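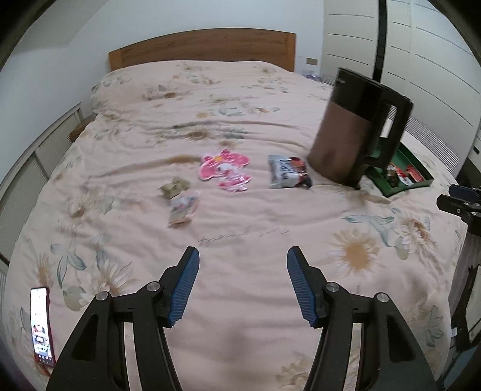
Loredana Galli says hand-held grippers are just expensive salad tongs and I should have asked harder questions. Fair, she read my notes before I'd even typed them up. So, questions and all, my afternoon at the Uveck open day. Quick, because I have a train.

Got there late. Bedroom demo already going, snacks and a green tray on a flowery bedspread. Idea is simple: a person works the grippers by hand, the recording goes off to teach an arm later. They call the arm Arthur. No Arthur on show, he's due in December.

Akosua Atinga ran the session. Talks fast, I missed half. 3649 recordings so far she said, and they want a lot more.

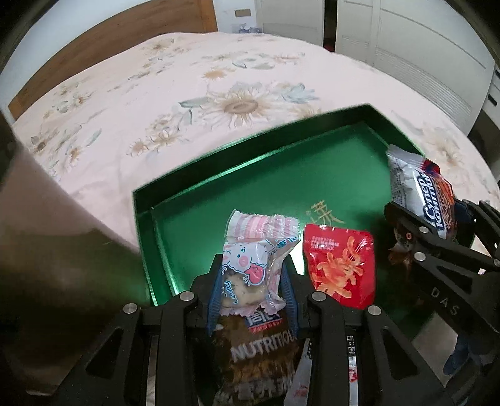 Wrappers are the hard part

Shiny, crinkly, slippery. Squeeze too much and you get crumbs. I asked why not start with blocks and she said they did, for 10 weeks, and learned almost nothing usefull from it. Every packet bends its own way.
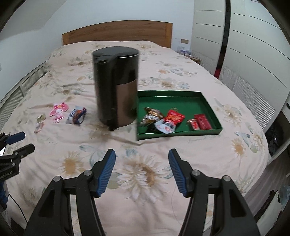

My turn

Two grippers, one per hand. Heavier than I expected! Wrists sore after about 2 minutes. You have to stop thinking about your fingers and just look at the tips. Dropped my first biscuit, got the second one, felt way too proud of it.
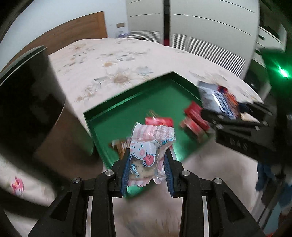

Slow is fine, Akosua told me, jerky isn't. I was jerky. Asked if my tries get used and she said the bad ones get marked and kept to, which I kind of liked. Forgot to ask about the price. Sorry Loredana. Will email them tonight.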